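Ditia Haulage – Depot Inspection Checklist with Comments
Trailer and loading bay, monthly round
Vehicle or unit number: 3126
Date of inspection: Sat 13 October

Please fill in every line. Write OK, Repair or Stop. If you write Repair or Stop, a comment is required. The comments printed under the points are from the inspector of the last round, and they stay on the sheet until the point is closed.

1. Coupling and kingpin
Kingpin clean, no cracks, no play. Locking handle returns fully.
Result: OK
Comment: Old grease was removed before looking. Please do this each time, under the old grease one sees nothing.

2. Air lines and electric cable
No rubbing on the catwalk, no leak by ear with the engine off.
Result: Repair
Comment: The red line touches the bracket when the trailer turns left. It is not yet worn through. A longer clip was ordered from Correia in May and it did not arrive. I asked again.

3. Tires and wheel nuts
Tread, sidewall, pressure, nut indicators all pointing in the same way.
Result: OK
Comment: Second axle, right inside, has a small cut in the sidewall. Cord not visible. Check again next round. 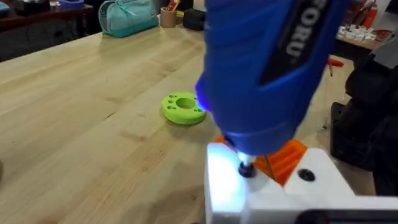
Page 3

4. Side curtains and buckles
All buckles close by hand. No tear longer than a hand.
Result: Repair
Comment: There are 23 buckles on each side and 11 of the left ones are stiff. The drivers close them with a hammer, and this must stop. The Jinel spray was tried on two buckles and these two are better.

5. Load floor and lashing points
No broken boards, no nails standing up, rings move freely.
Result: OK
Comment: The floor was swept before the inspection, thank you to the night shift. One ring near the rear doors is bent but it still lies flat – I leave it as OK with attention.

6. Straps and edge protectors
Labels readable, no cuts, ratchets hold.
Result: Stop
Comment: Three straps had no label anymore. I took them out of the box and cut them in half, so they can not come back.
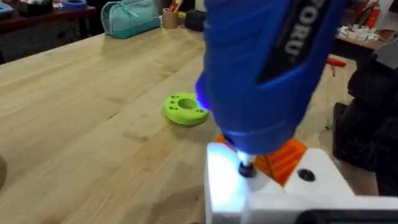

A strap that looks good but has no label is also a Stop. I know this makes discussion with the drivers every month. Without the label we can not prove what load it is made for, and the customer Cunideo asks for this at their gate.

7. Rear doors and underrun bar
Hinges, seals, locking rods. Bar straight and tight.
Result: OK
Comment: Left seal is dry at the bottom corner. Water was inside after the last rain, only a little.

8. Dock leveler and wheel chocks
Lip comes out fully, emergency stop works, two chocks at each bay.
Result: Repair
Comment: Bay two has one chock only. The other one was found behind the pallet stack with a broken chain. Chain to be replaced, chock is good.

9. Lights and reflectors
All lights tested with a second person behind the trailer.
Result: OK
Comment: No remarks.

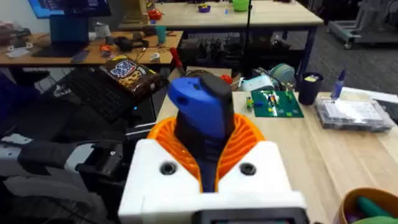
May a trailer leave the yard when one point is marked Repair?
It may leave if the shift supervisor has signed beside the comment and the driver was told about it. A point marked Stop must be closed first, also when the load is late.

10. Papers in the cab
Registration, last brake test, insurance card, this sheet (copy).
Result: OK
Comment: The copy from the last round was still in the folder. Remove the old one when you put in the new one.

Open points to carry over: 2, 4, 6, 8
Signature of inspector:
Signature of shift supervisor: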